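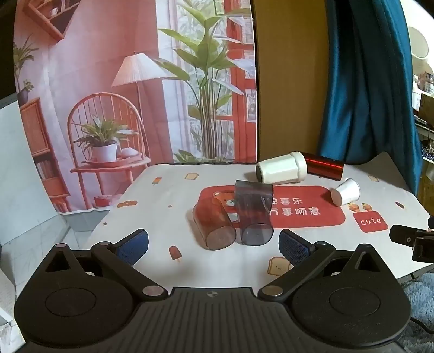

Cups on their sides, blue pads on the fingers. Home build, evening session.

1/ I am building a two-finger gripper at home. You hold it in the hand, and later the same fingers must go on a small arm. I write my notes as a thread, because some of you asked after the post from May. Please excuse my English.

2/ The task is simple to say: a cup lies on its side, pick it up and stand it on its base. For a person it is nothing. For two flat fingers it is quite a hard job.

3/ The linkage is my own drawing, the third version. I started from the open plans of the Skoryk project and made the arms shorter. The old arms were bending when I closed the jaws fully.

4/ Finger pads: I tried smooth ones first and they were slipping on everything. The textured ones are from Javley, 12 in a bag. Glue them, put a clamp on, and wait 30 minutes. I waited 10 the first time and lost one pad under the sofa.

5/ See-through cups are the most difficult for my software. It looks for the edge of the cup, and with a clear wall it often finds the pattern of the tablecloth instead. A plain cloth would be easier, but I want it to work on a table like people have at home. 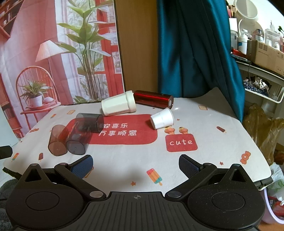

Same table, jaws open. One grey cup is lying partly over the other.

6/ Two cups touching is a separate problem. My program takes them as one long object and wants to grip in the middle, exactly where they meet. For now I mark the cups by hand. I have marked 900 pictures so far and my eyes are tired.

7/ Shiny things are also bad. On a glossy red surface the light makes a bright line, and the program believes that the line is an edge. I turned the lamp to the wall and it became a little better.

8/ Somebody asked about the motor. It is a small Sterlow servo, bought second-hand. It is strong enough for an empty cup. I did not try a full one and I do not want to, my laptop stands too near.

9/ Question to people who have done this: do you grip a paper cup by the rim or by the body? By the body I press it flat. By the rim it turns around in the fingers when I lift.

10/ I will bring the gripper to the open evening at Zikivura on 31st January. If you have a spare arm with a standard flange, please bring it, I would like to test my mounting plate. The drawings I will upload when the holes are in the right place. At the moment two of them are not.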